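Suturing rig: what we are asking for next year

The budget request for the Carkdale suturing bench goes in on Aug 6, 2026. Rhona Hepburn has the draft and wants comments from anyone who books time on it.
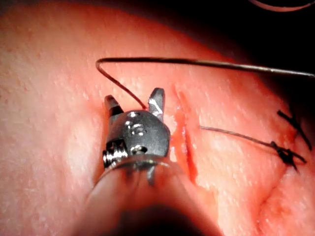

Photo: Drirnska bench team

Needle drivers are the largest line. We are asking for 4, enough to keep a spare pair on the shelf. Mirani quotes by the pair, and the price held from April. Wrist cables are a separate line this time, so they no longer come out of repairs.

Tissue pads and suture come next. Last year's order was 400 pads. Ewan McIver wants the same number again, with the suture bought in one lot so the thread matches from session to session.

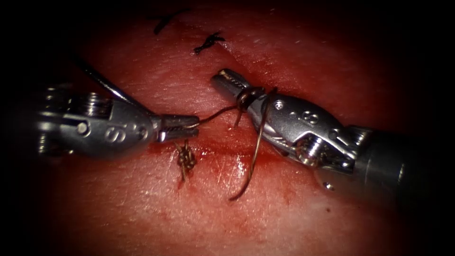 Tying over the incision, both drivers in use.

Knot tying takes up more bench time than anything else we do, and the bookings should be planned that way. The draft sets aside 14 weeks for it. Needle passes get what is left, and groups that need more should tell Rhona now.
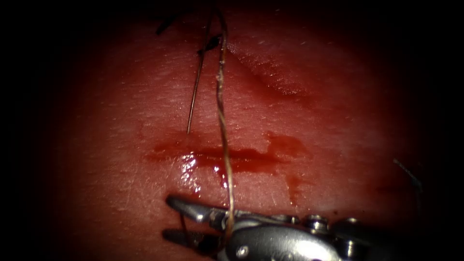
Bench Notes, Issue 14, page 2

Lighting is still open. The middle of the pad is bright and the edges go dark, and Ewan has asked Lornell to price a second lamp. If the quote is late, the lamp moves to the following year and the drivers stay in.

Needles are cheap enough to come out of general supplies. Please log the size you use. 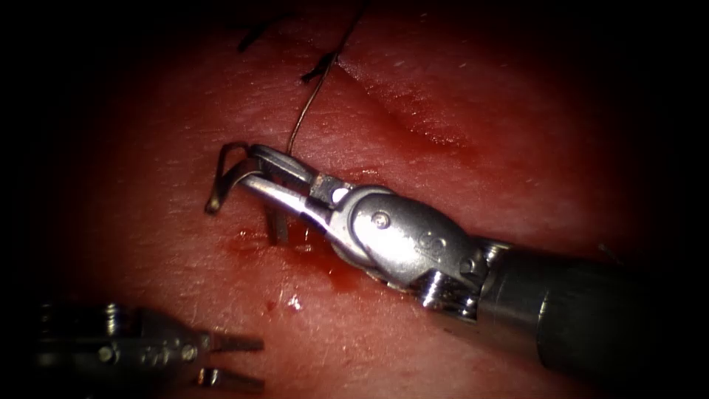 Before you send comments

Check your group's bookings against the draft. Put the cost code on every request. Service visits are already covered under the Mirani contract, so leave those out.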